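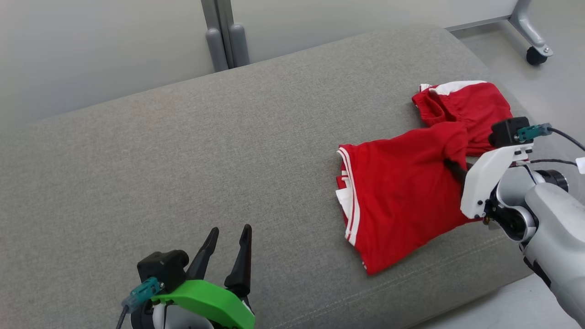
4.2 Collection of garment demonstrations

Figure 3. Head view during a garment episode. The right gripper holds the red garment at the crease between its two folded sections; the left gripper is open over the bare fabric of the bench.

Demonstrations were gathered by teleoperation at the Cernbridge laboratory in July, using the two-armed Roser platform. One operator drove both arms, and a second person laid out the garment between episodes and logged the result. We recorded 601 episodes in total. Of these, 357 were kept for training after the checks described in Section 4.3.

Each episode begins with a garment dropped on the bench from a fixed height, so that the starting state is crumpled but within reach of both arms. The operator is asked to find a graspable fold, lift it, bring the second gripper to a free edge and spread the cloth. No order of grasps is prescribed. Early trials with a fixed order gave cleaner motion, but the resulting policy failed whenever the expected corner was hidden under another layer.

Grasps at a crease, as in Figure 3, need separate treatment. The finger enters the fold and may take up one layer or several, and the head view alone does not settle which. We therefore store the wrist views alongside the head view at the same rate, and the annotator marks each closure as single, multiple or unclear. Closures marked unclear stay in the set but carry no layer label – the loss on that output is masked.

Eight garments were used, six for training and two held out. Trim and piping that contrast with the main cloth proved helpful to operators, who tended to steer towards them. This is a likely source of bias. A policy trained on such data may learn to seek the stripe in place of the edge, and we return to the point in Section 5 with the two held-out garments, both of one plain colour.

Episode records were written in the Trernodus format with joint positions, gripper opening and all camera streams on a common clock. Episodes with a clock gap were dropped without review.

Comments (3)

Gittins
Was the idle arm's motion kept in the training data, or trimmed until it first makes contact? With one gripper waiting, as in Fig. 3, that could matter a good deal.

Teun Dekker
Kept. Trimming made the second arm move too early in our tests.

Gittins
Thanks. It would be worth a line in 4.3.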